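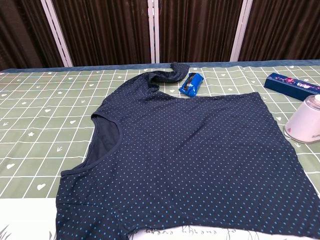 Okay friends, a lot of you have asked how our screening went, and I've been answering one at a time and forgetting who I told what. So I'm putting the whole story here in a thread, and you can read as much of it as you have patience for.

For anybody new: I spent the better part of two years making a short documentary called "Urna," named after the little ferry that used to carry people across the river to the Cavik cannery and back. It runs 22 minutes. My mother thinks it should be longer, my brother-in-law thinks it should be shorter, and I've made my peace with both of them.

The college where I studied broadcasting (a good long while ago, let's leave it there) invited me back in May to show it to the students and talk about what it's like to make these things for a living, or for part of a living. I said yes before I'd finished reading the email, then spent the next few weeks wondering what on earth I would say.

The invitation came from Jasper Kuipers, who teaches the documentary class now. He and I shared an edit room as students and he used to eat sunflower seeds over the keyboard. He's much tidier these days, and a wonderful teacher. His students aren't afraid to tell him he's wrong, which I took as a very good sign.

We started at 7 in the evening in the old lecture hall, the one with the seats that fold up and bite you. I'd pictured a handful of kids from the class and maybe a professor or two being kind. Instead people kept coming in, and a bunch of them were former ferry passengers who had driven over from the river towns! I had to go stand in the hallway for a minute and drink some water.

Now, the film. The heart of it is the passenger book that the last captain, Mr. Van der Linden, kept in his final season. He wrote down every single crossing in pencil, with the weather and sometimes a word or two about who was aboard. There are 1,629 crossings in that book. "Fog. Two nurses and a goat" is my favorite, and it got the biggest laugh of the night.

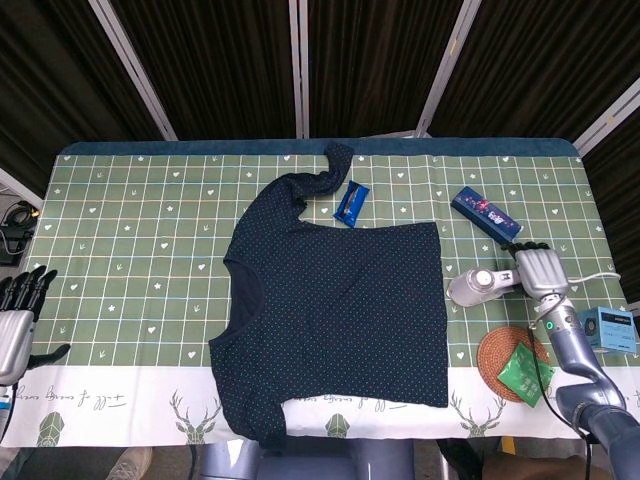
One student asked how I got people to open up on camera, and I gave a rambling answer that I'd like to clean up now that I've had some sleep. Mostly I didn't ask them anything for the first hour. I went to their homes, I sat where they told me to sit, and I let them go on with whatever they'd been doing before I knocked. You would be amazed what a person will tell you with half their mind on a chore. Give somebody a dotted T-shirt to fold on a checkered tablecloth, one side turned over and a sleeve still every which way, and they'll start talking about their father before they ever get to that sleeve. Sit the same person in a chair under a light and they'll tell you the ferry was very nice and ran on time.

Another student wanted to know about sound, bless her, because hardly anyone asks about sound. I told her that I'd trade my nicest lens for a quiet refrigerator. I must have unplugged every refrigerator in that valley. My trick is to leave my car keys inside the fridge, so I can't drive off without plugging it back in. (I learned that trick one interview too late, and I have since replaced a very understanding woman's ice cream.)

Then somebody in the back asked what I'd left out, and that one stayed with me. There was a whole section about Jositz, the company that ran the ferry landing and the little lunch counter next to it. I had good interviews, I had the old menus, I even had a recording of the noon whistle. I loved it all and I cut it, very late, after watching the film straight through with a friend who knew nothing about the river. She never said a word against it. She just started looking for her glasses every time we got to the lunch counter.

I still have that footage and I may put it together as its own little piece someday. If your family worked at the counter and I interviewed you, please know it's safe, it's backed up in two places, and I'd be happy to send you your part to keep.

We also talked about money, which I had promised myself I'd do. When I was a student, visitors would come and talk about vision and passion, and then we'd all go home with no idea how they paid the rent. So I told them. I shoot graduation videos and training videos for a dental supply firm, and I edit a cooking show for a local station. The documentary got made in between, on evenings and borrowed afternoons. A couple of them looked a bit let down, but a few stayed after to ask what you charge for a graduation, so I think it did some good.

My favorite moment came at the very end, when we were packing up. A man came down the aisle with his granddaughter and pointed at the blank screen and said, "That was my goat." I did get his phone number, of course I did. I'm having coffee with him next week and I'm bringing a recorder.

Thank you to Jasper and to his whole class, to the young man who fixed the projector with a folded parking permit, and to everyone who drove in. Two libraries up the river have asked about showing it this summer, and I'll post the times right here once we've settled them. If your town has a room and a screen, send me a message – I'll bring the film and my own extension cord.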